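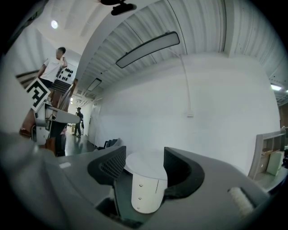 Section 5. Setting Up the Table and Seats in the Stair Hall

This section covers the Rekdale table and the seats used with it on the lower floor at Clundberg. For the rooms upstairs, see Section 6.

Before you start

Read all the steps first. Two people are needed to move the table. One person can handle the seats.

You will need:
Felt pads, 16 per set
The hex key from the Rekdale parts bag
A Phillips screwdriver
A soft, dry cloth
Dunne floor cleaner, or another cleaner made for smooth floors

CAUTION: The floor is slippery when wet. Put out the wet floor sign before you mop and leave it up for at least 30 minutes.

5.1 Preparing the floor

1. Sweep from the staircase toward the far end of the corridor.
2. Mop with a damp mop. Do not pour cleaner onto the floor.
3. Let the floor dry. The shine makes damp spots hard to see, so check with the cloth near the foot of the stairs.
4. Pick up bags and anything else left along the corridor walls and put them in the cloakroom.

5.2 Placing the table

1. Stick a felt pad under each foot of the table. Press hard for a few seconds.
2. Lift the table from both ends. Do not drag it, and do not lift it by the curved edge of the top.
3. Set the table down at least 60 inches from the bottom step. Measure from the step to the nearest part of the table top.
4. Check that the top is level. If it rocks, turn the adjuster on the short leg with the hex key until the movement stops.

Note: The edge of the top is scalloped. When you measure, use the part that sticks out farthest.
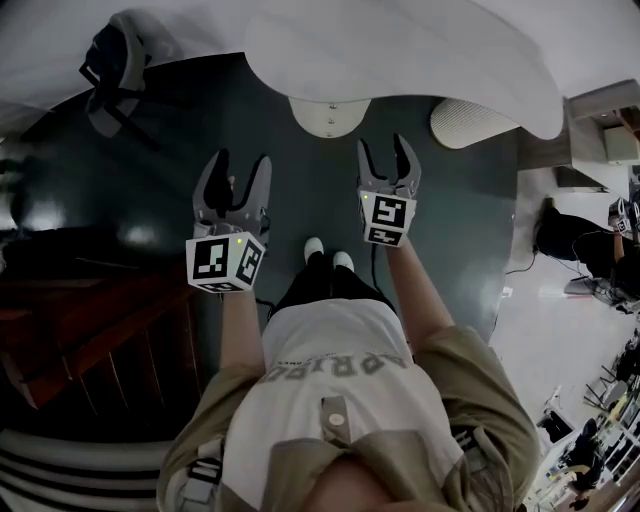
5.3 Placing the seats

1. Turn each stool over and check that the felt pads are still in place.
2. Check the screws on the beige stool seat. They should sit flush. If one stands up, tighten it by hand with the screwdriver. Do not use a power driver.
3. Slide the round seats in under the edge of the table when they are not in use.
4. Keep chairs clear of the stair railing. Do not lean or hook a chair against it.

CAUTION: Do not stand on the stools or on the table. To reach the board near the stairs, use the Skakville step stool from the supply closet.

5.4 Daily care

Wipe the table top with the cloth. For marks that stay, use a little dish soap in warm water and dry the top right away. Scouring pads and bleach will dull the white finish.

Dust the railing slats from top to bottom. Wipe the handrail separately with a clean part of the cloth.

5.5 If something is wrong

The table still rocks after adjusting: check for a folded or missing felt pad.

A stool seat turns or shifts: stop using the stool and tag it for repair.

Pads come off often: the feet were probably damp. Dry them, wait an hour, and fit new pads. Replacement pads are part number 284.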